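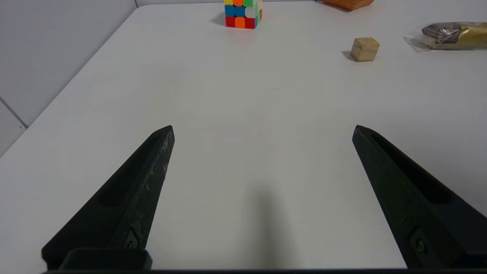

Cundano opens Lemma teaching kit to outside labs

FLALLIVLEY, 2023-09-21. Cundano has released Lemma, a kit that lets an operator teach a robot arm a household task by guiding it by hand or steering it from a remote controller. Each run is recorded and used to train the arm's control program.

Early users logged 2,000 runs during the trial. An operator needs no programming background, and a typical task takes 54 runs to teach. 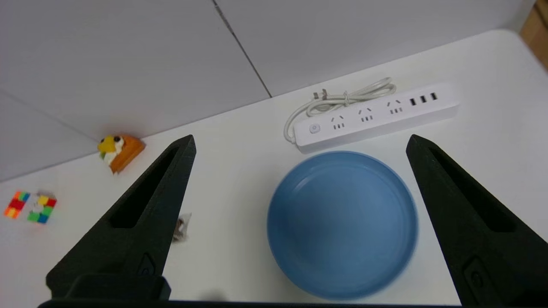
Lemma was built for cluttered tables. "People's benches aren't tidy, so we don't clear ours before a session," said Mairéad Ó Briain, who leads the project. The operator may have to bring the gripper down with a blue plate right in front of the power strip, and the cable coiled behind it. Those small corrections of the hand are recorded along with everything else.

Runs can be paused, trimmed or thrown out

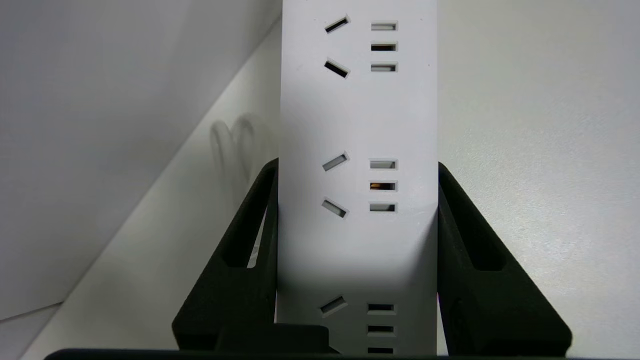 from the same screen, and a discarded run is never used in training. Files export to Bakomar, Cundano's storage format, at no extra charge.

The first 400 kits ship in December. Labour and travel for on-site setup are quoted separately.

Media contact: Treasa Kinsella, Cundano, Flallivley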